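Workshop notebook, glaze bench
April, Friday, started 7:40 am

Kiln was still at 90 when I got in so left it shut. Did the sieving first. Bình had left the iron red slop in the big bucket with the lid half on and there's a skin on it, will have to go through the 80 mesh again before anyone dips anything. Did it once, got a good spoonful of crud out. Second pass clean.

Where we are, for whoever picks this up next week: trying to get the old Plorholm red back with the new clay. Old clay was the Imano buff, which they stopped bagging in winter. New one is from Clulby, finer, a bit pinker raw, shrinks more. Same glaze on it goes brown and flat at the thick spots and pulls away from rims. Customer is the Huỳnh restaurant order, side plates and the small sauce dishes, they have a plate of ours from the first lot and want these to sit next to it on a table without looking like cousins.

Opened at 9:15. Tiles out in order, top shelf to bottom. Numbers are on the backs in oxide, tile 6 is hard to read, I think the wash was too thin.

1 - control, old recipe, no changes. Brown. Same as last time so at least the kiln is being consistent.
2 - bit more bone ash. Redder at the edge, crawled on one corner.
3 - more bone ash again. Crawled worse. Color nice where there is any.
4 - as 2 but thinner coat. Best of the bone ash ones. No crawl.
5 - talc up. Dull. No.
6 - talc up, thin coat. Also no.
7 - swapped the feldspar for the older bag. Can't tell it from 1.
8 - as 4 with the longer hold on the way down. This is the one. Warm red, small darker specks, breaks rust on the raised line.

So 8. Want it repeated before I believe it. It was on the bottom shelf at the back and that corner always runs a little cooler, so could be the spot and not the hold. Should have put a second one up top, didn't think of it.
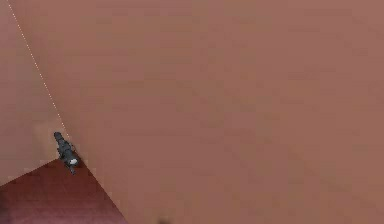

Crawling. I keep blaming the glaze but I think half of it is dust. The Clulby clay sheds a fine powder after bisque and it sits on the surface, you can wipe it with a finger. Tiles 2 and 3 I didn't sponge. Tile 4 I did, because I'd dropped it in the sawdust. So that comparison is junk, really, two things changed at once. Redo: 2, 3 and 4 all sponged, all left to dry overnight, same coat.

On coats. We need to stop saying thin and thick. Bình says milk and cream, I say thin and thick, and neither of us means the same thing two days running. From now on weigh it: fill the 100 ml cylinder to the line, weigh, take off the cylinder, write it in the book next to the tile number. The cylinder weight is on masking tape on its base. If the tape has come off, weigh it again, don't guess.

Shrinkage, measured on the bars after firing. Marked a 100 mm line in the wet clay, calipers after. New clay comes out at 13 percent, wet to glaze fired. Three bars, all the same within what the calipers can show. That's more than the buff and it explains the sauce dishes coming out mean. Throwing gauge needs to go up. I've moved the pointer for the side plates but NOT the sauce dishes, the screw is stuck, needs oil and the proper driver.

Foot rings: two plates from the trial batch rock on the bench. Not much, but you hear it if you press the rim. Both were off the warped batt, the one with the chip. Threw the batt out. If you find it in the skip please leave it there.

11:30. Mixed the next batch of 8's glaze. 2000 g dry. Weighed everything in the order on the card, ticked each one as it went in, except I lost my place at the silica when the phone rang and had to think. Pretty sure it went in once. The heap looked right for once. If the next tiles come out runny, thats why, and don't go changing the recipe over it.

Red iron: used the last of the open tub. New tub is from a different supplier and looks more orange in the jar. Might be nothing. Don't mix the two, and put one tile through with the new stuff on its own before it goes anywhere near the order.

Lunch.

1:20 pm. Bình in. Showed him 8 and he likes it but thinks it's a shade too polite next to the first plate, wants more specks. We held them both by the door in daylight and under the bench strip. In daylight he's right. Under the strip they match. No idea what the restaurant has for lights, he's going to ask. He also wants to try the coarser iron for the specks, a pinch sieved in at the end and not put through the 80 mesh or it just stays in the sieve. OK, one tile.

He thinks the hold matters more than I do. His argument is that all the red comes on the way down, and we've been letting the kiln drop like a stone since the new controller went in. The old one lagged. Could be we had a slow cool all those years without asking for it. I went back through the firing book and the old logs do show it hanging on for ages in the 900s. Annoying, and good to know.

Next firing, to load Monday if the tiles are dry:
8 repeated, top shelf and bottom shelf both
8 without the hold can't go in the same firing, obviously, so that's a seperate one
2, 3, 4 redone and sponged
coarse iron tile
new tub iron tile
two sauce dishes, actual dishes, to see the rims

Quote for the order is 26 side plates plus the dishes. Not throwing any of it before the repeat comes out.

Elements: one in the lower bank looks saggy at the left, pushed it back in with the kiln off at the wall. It'll want replacing before summer. Kiln wash on shelf two is flaking, scraped it and gave it one coat, needs another.

Sponges are getting horrible. Buy more. Also gloves, medium.

4:50, bucket lids on, sink trap emptied. Tile 8 is on the windowsill, don't move it.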